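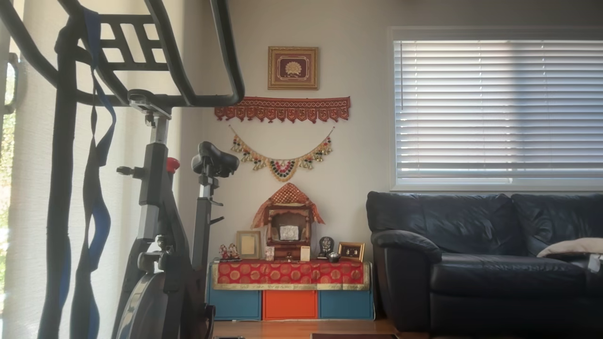

2 min read

List: tarnness-home-fitness
Subject: Re: Saddle post slipping, and where to put the bike
Date: 29th May

The list member in Cuvbridge wrote:

> I set up a used upright bike in the living room in April. Two problems.
> The saddle drops during a ride, slowly, and I end up lower than I
> started. Second, the only free spot is beside the sliding door, and
> the other wall has our shrine on it with two torans, one cloth and one
> beaded. My mother-in-law says the bike is too close. Is there a rule
> for clearance? Also, does anyone hang stretching straps on the
> handlebar, or is that bad for the grips?

Taking these in order.

Saddle. Before you buy anything, take the post all the way out and wipe both the post and the inside of the tube with a dry cloth. Used bikes often come with grease or spray polish in there, and a clamp will not hold on it. Put the post back, line up the hole with the pin if yours has one, and tighten the knob with the saddle unloaded. Then sit on it and check the knob again. My saddle height is 76 cm from the crank center to the top of the pad, and I put a strip of tape on the post at that mark. If the tape disappears into the tube, the post has moved. If the post is clean and it still drops, look at the threads on the knob. The Fleretti replacement fit mine, but measure yours first, as thread sizes vary between bikes.

Position. I know of no rule for clearance. Our bike is also in the living room, with the sliding door behind it and the shrine on the back wall. The framed picture is at the top, the red cloth toran directly under it, and the beaded one below that. What matters in practice:

— Keep the line from the room to the shrine open enough that a person can stand in front of it without turning sideways. Measure with the bike in its riding position.
— Check the beaded toran while someone else pedals. If the bells sound, the vibration is reaching the wall through the floor. A dense rubber mat fixed this for us. The thin foam kind did nothing.
— Sweat travels farther than you expect on a hard ride. Cloth with embroidery is slow to clean, so I would leave 2 m if you have it.

Door. A sheer curtain cuts the glare but not much of the heat. Draw it before you start and make sure the hem can't reach the pedals when the door is open.

Straps. Mine is a long black one with blue webbing and it lives over the handlebar. No damage to the grips so far. Take it off before riding. Hanging free, it comes down nearly to the floor, and I don't want it anywhere near the crank.

The Bošković manual that was posted here earlier has a decent page on leveling the feet. Do that after the mat goes down, and again a week later once the rubber has settled. If the knob threads look worn, post the diameter and pitch and I will compare them with mine.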